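Pay for the Police Out of the Budget, Not Out of the Evidence Room

Ekau County took 1,261 items of property under the state forfeiture law over the last five budget years. Most of it was cash. The rest was cars, a few trucks, some jewelry, phones, tools, and one boat. In 1,085 of those cases the owner never filed a claim, and the property went to the county by default. No judge heard an argument about whether it had anything to do with a crime.

The sheriff's office reads those numbers as proof that the system works. If the money were clean, the argument goes, people would come forward and ask for it back. I have heard this at two county meetings and read it in the Claltdale paper. It sounds reasonable until you look at what coming forward involves.

I think the county should stop keeping forfeiture money. I don't think it should stop seizing property from drug traffickers or from officials who take bribes. Those are separate questions, and people who defend the current setup like to run them together.

What an owner has to do

A civil forfeiture case is filed against the property. The owner doesn't have to be charged with anything. A notice goes out by mail to the last known address, and from the date on the notice the owner has 20 days to file a claim. The claim has to be sworn, it has to describe the property and the owner's interest in it, and it has to be delivered to the clerk in Claltdale along with a filing fee. Miss the deadline and the case is over.

There is no right to a public defender, because the case is civil. A private lawyer in this county will want a retainer that is larger than many of the seizures. Someone who had $900 taken from a glove box is not going to pay $2,000 to get it back, and a lawyer with any sense will tell them so.

If the property is a car, there is another cost. Seized vehicles go to the lot run by Karunaratne Towing on the Fivell road, and storage is billed by the day. The owner owes storage even when the county drops the case. I don't blame the towing company, which has a contract and does what the contract says. The county wrote that contract. It could have agreed to pay the storage itself whenever a case is dropped, and it didn't.

So when I hear that 1,085 owners didn't bother, I want to know how many of them got the notice, how many could read it, how many had moved, and how many did the arithmetic and gave up. The county doesn't know. It has never asked. Some of them, surely, were drug dealers who knew they would lose. I have no way of telling how large that group is, and neither does the sheriff.

Where the money goes

Under the current arrangement, the proceeds are split between the sheriff's office and the prosecutor's office. The money doesn't pass through the general fund. The commissioners see a total at the end of the year, and that total is one line long. They don't vote on how it is spent.

Public records requests have filled in part of the picture. The money paid for vests and radios, which nobody would object to. It also paid for conference travel, new office furniture, a banquet, and part of the lease on the prosecutor's satellite office in Fivell. None of that is theft. It may all have been permitted. But every item on that list is something the commissioners might have turned down if they had been asked, and they weren't asked.

In any other department we would see the trouble right away. Suppose the building inspector kept the fines he wrote and used them to furnish his office. Suppose the health department's travel budget depended on how many restaurants it closed. We wouldn't need to prove that a single inspector was dishonest. We would say the arrangement was a bad one and change it.

We have had real corruption cases in this state, and some of them ended with forfeiture. When a purchasing official takes kickbacks and buys a lake house with them, the lake house ought to be taken. I am glad it can be. In cases like that, though, there is an indictment, a trial or a plea, and a paper trail connecting the bribe to the house. The government proves its case and then it takes the property. Nobody has explained to me why the same order of events is too much to ask when the property is a ten-year-old pickup.

The usual reply is that cash moves fast and traffickers are careful. Both things are true. They are arguments for letting officers seize property on probable cause, and I would leave that power alone. They have very little to do with what happens after the cash is locked in the evidence room. At that point it isn't moving anywhere.
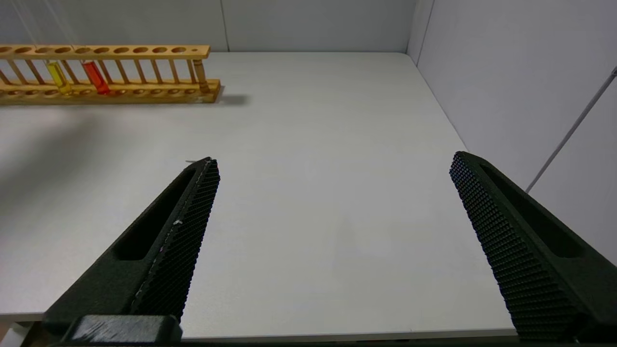
The budget argument

The more honest defense is about money. The sheriff's office has come to count on this income. Take it away, people say, and there will be fewer deputies on the road at night, and slower response times in the east end of the county, where they are slow already.

I take that seriously. I live in the east end. But if the county needs deputies, then the county should pay for deputies, and the commissioners should have to raise the money in public and answer for it. Forfeiture income is a poor way to fund a payroll in any case. It goes up and down from year to year with no connection to what the office needs. One large highway seizure can make a good year, and then the next year there isn't one. An office that has hired people on the strength of the good year is under pressure to find another.

That pressure has an effect on the work. Deputies have a limited number of hours. An hour spent on the interstate looking for cash is an hour that isn't spent on a burglary in Claltdale, and a burglary brings in nothing. I don't believe any deputy starts a shift thinking about the conference budget. I do believe that the people who draw up the schedules know which assignments bring in money. It would be strange if they didn't.

What I would change

The proposal before the commissioners in April was modest. It would have sent forfeiture proceeds to the general fund and required an itemized report every quarter. It was tabled after the prosecutor said it needed more study. It should come back, and I would add a few things to it.

The deadline to file a claim should be longer, and it should start when the owner receives the notice. The filing fee should be dropped. It is hard to defend charging someone for the chance to ask for their own property. The county should pay towing and storage whenever a case is dismissed or the owner wins. And below some dollar amount, the county should simply not file unless there is a criminal charge to go with it. I don't much care where that line is set, so long as there is one.

Some of this would need action by the legislature, since the deadline and the burden of proof are in state law. The commissioners can't rewrite those. They can change the storage contract on their own, though, and they can require the report. They can also pass a resolution asking our state representatives for the rest, which costs nothing. As for the split of the proceeds, the county attorney has said the commissioners may be able to redirect the money by agreement with the two offices. Nobody has tried to get that agreement.

I would also like someone to go back through the closed files. Last year a law school clinic looked at a small batch of default cases from this county, 14 in all, where the seizure was under $1,000. It found that in most of them the notice had come back undelivered and the case had gone ahead anyway. That is a small batch and I wouldn't build a theory on it. It is enough to justify checking the others. The envelopes are in the files, stamped by the post office, and a clerk could go through them in a few weeks.

The sheriff has said that reform would send the wrong message to criminals. I doubt that criminals follow the county's accounting rules. The message I am worried about is the one that goes to everyone else, including the people who sit on our juries and decide whether to believe a deputy's testimony. They are more likely to believe it if the deputy's office has nothing to gain from the case.

The commissioners meet again on the budget next month, and the meeting is open to public comment. Speakers have to sign up with the clerk before it starts.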